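Gesside Desk Top
Light wood, satin finish, 27 mm thick

Home / Desks and Tops / Loose Tops / Gesside

A desk top is a flat thing you put other things on. We have been selling them long enough to know that this explanation satisfies no customer, so here is the longer one.

The Gesside is a pale wooden top sold without legs. You can put it on trestles, on a pair of drawer units, or on the frame you already own and have been meaning to do something about. It comes sanded, finished and ready to use. Getting it up the stairs is between you and your stairs.

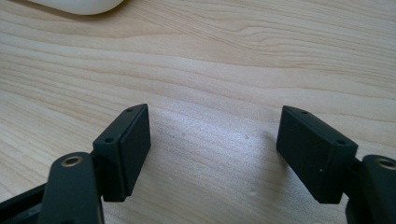 Color is the question we get most, usually from people holding a paint chip. The Gesside is on the light side of blond and will get a little warmer over the years, mostly near a window. If you leave a monitor stand in one place all that time, expect to find a paler patch when you move it. Some customers send us pictures of theirs. Thảo Văn in our workshop keeps them in a folder and will not say why.

The finish is a satin hardwax oil, put on in two coats. Satin means it has a soft shine under a lamp and stops well short of a dining table in a mansion. It will put up with coffee, elbows and most school projects. It won't put up with nail polish remover, and the person who tests this is always surprised.

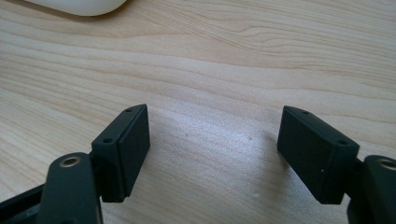

Gesside top, satin finish. Grain varies from piece to piece.

We mean that last part. Some tops come out with long calm lines and some look like a weather map. Write "calm" or "busy" in the order notes and Khoa Âu will go through the stack for you. He has strong opinions about which one you should have picked and has been asked to keep them off the packing slip.

Details

Width: 1000 mm
Depth: 482 mm
Thickness: 27 mm
Edges: lightly rounded, all four sides
Underside: oiled, no holes drilled
Legs: sold separately (see the Barico trestle and the Sakico frame)

Yes, 482 is an odd depth. It fits the Sakico frame exactly, and the Sakico frame was here first.

Care

Wipe with a damp cloth, then a dry one. Re-oil once a year, or whenever water stops beading on the surface. February is a good month for it, there being so little else to recommend February. Light scratches come out with a fine pad, worked along the grain. Deep ones we can't help with, though we will listen.

From customers

"Bought it for sewing, now it's where the mail goes. Very nice under the mail." – Impi Turunen

"Asked for busy grain. Got busy grain. My mouse works fine on it, which I had worried about for over a week." – Gobnait Mac Giolla

"Smaller than I pictured. I measured afterward and it is the size you said." – Chiến Lương

Delivery and returns

Tops ship flat with padded corners. Check the corners before you throw out the box. Undrilled tops can be returned within 27 days – once you have put a screw in it, the two of you are together for good.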